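라르베리 지상국

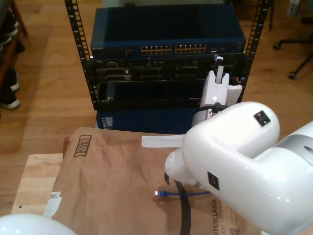
나무 바닥 위의 검은색 개방형 랙. 맨 위에 네트워크 스위치가 있다.

라르베리 지상국(Larberg Ground Station)은 소형 위성의 원격측정 신호를 받고 명령을 올려 보내는 민간 위성 지상국이다. 운영사는 랏덴(Latden)이며, 주로 저궤도를 도는 관측위성과 대학에서 만든 초소형 위성을 상대한다. 위성을 만들지도 쏘지도 않기 때문에 발사 성공 보도에는 이름이 거의 나오지 않는다. 교신이 끊겼다는 보도에는 비교적 자주 나온다.

개요

주 안테나는 지름 13미터의 파라볼라 안테나로, S대역 송수신과 X대역 수신을 지원한다. 그 옆에 UHF용 야기 안테나 2기가 있다. 야기 안테나는 초소형 위성 전용이지만 강풍 때 방향이 틀어지는 일이 잦아, 이용자 안내서에는 "대략 하늘을 향한다"라는 문구가 한동안 실려 있었다. 현재 판에서는 삭제되었다.

저궤도 위성이 지평선 위에 머무는 시간은 한 번에 길어야 십여 분이다. 지상국은 이 시간에 기체 상태를 내려받고, 쌓인 관측 자료를 수신하고, 다음 궤도에서 할 일을 올려 보낸다. 예약은 선착순을 원칙으로 하되 비상 교신이 우선한다. 무엇이 비상인지는 규정에 세 쪽에 걸쳐 정의되어 있으며, 이용자들은 대체로 자신의 위성이 이 정의에 해당한다고 본다.

역사

지상국은 원래 프레르크브리지(Prerkbridge) 관측위성 계획의 수신소로 지어졌다. 계획이 예산 문제로 축소되면서 위성보다 안테나가 먼저 완공되었고, 첫해에는 수신할 대상이 없어 태양 전파 잡음을 이용한 안테나 보정만 되풀이했다. 이 시기의 보정 자료는 지금도 정밀도가 높은 편으로 꼽힌다. 이후 랏덴이 시설을 인수하여 외부 위성의 교신을 대행하는 방식으로 바꾸었다.

한(Han) 위성 교신

지상국이 알려진 계기는 초소형 위성 '한'의 교신 회복이다. 한은 발사체에서 분리된 뒤 예정된 첫 교신에 응답하지 않았다. 운용팀은 전원계통 고장을 의심했으나, 라르베리 지상국은 도플러 편이를 넓게 잡아 수신을 계속했고 37번째 시도에서 비콘 신호를 검출했다. 위성은 정상이었다. 같은 발사체에 실린 다른 위성의 궤도요소를 한의 것으로 알고 추적한 것이 원인으로 밝혀졌다. 사고 보고서는 이를 "식별상의 불일치"로 적었다.

운영

평일 주간에는 운용 인력이 상주하고 야간과 주말에는 자동으로 운용된다. 연간 교신은 약 300회이다. 자동 운용 소프트웨어는 인수 당시의 것을 고쳐 쓰고 있으며, 윤초 처리를 둘러싼 오류가 알려져 있다. 해결책으로는 윤초가 시행되지 않기를 기다리는 방안이 채택되어 있다.

요금은 교신 횟수가 아니라 예약한 시간을 기준으로 매긴다. 따라서 위성이 응답하지 않아도 비용이 발생하며, 대학 이용자들이 이 점을 여러 차례 문제 삼았다. 랏덴은 토요일 새벽 시간대에 할인 요금을 적용하는 것으로 답했다.

평가와 논란

위도가 높아 극궤도 위성과 자주 교신할 수 있다는 점은 장점으로 평가된다. 반면 겨울철 안테나 착설은 해마다 지적된다. 반사판 가열 장치는 설치되어 있으나 전력 계약 용량 때문에 송신기와 동시에 켤 수 없다. 눈이 오는 날에는 녹일지 말할지를 당직자가 정한다.

같이 보기

위성 지상국
원격측정
도플러 효과
궤도요소
프레르크브리지 관측위성 계획

분류: 위성 지상국 | 우주 통신 | 전파 시설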